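Home | Files | Tasks | Issues | Wiki

# kirier-tubes

Data card for the tube-handling set recorded by the Brotbridge student robotics club. Version 2, 2019-04-21.

## Contents

The set holds 300 episodes of one person working with a hand-held gripper at a bench. Every episode involves capped centrifuge tubes and a rack. Median length is 11 seconds. Episodes with a dropped tube are kept and carry the flag `drop`.

## Layout

- `episodes/` one folder per episode, video plus pose file
- `labels.csv` episode number, operator initials, task, flag
- `splits/` train and test lists, divided by operator

Pose files are plain text, one line per video frame: time in milliseconds, position in metres, rotation as a quaternion, jaw opening in millimetres. Rows where tracking was lost are filled with `nan`.

## Known faults

Jaw opening reads about 2 mm too wide in the episodes by G. Poulain. The values have not been corrected. The `task` column uses both `lift` and `pick` for the same action; treat them as equal.

## People

Recording: Rosine Caron, Gwenaël Poulain. Labels: Quentin Leclerc. Loader script: Lieven Van Loon. Send corrections to Faustine Boyer at the Drumovton workshop before the November freeze.

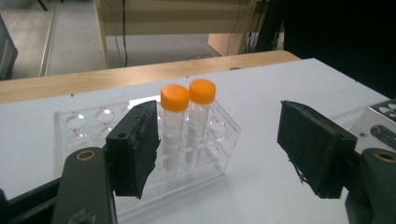
Can the test list be used for tuning?

Please keep it for final scores only. For tuning, hold back one operator from the train list and name that operator in your report.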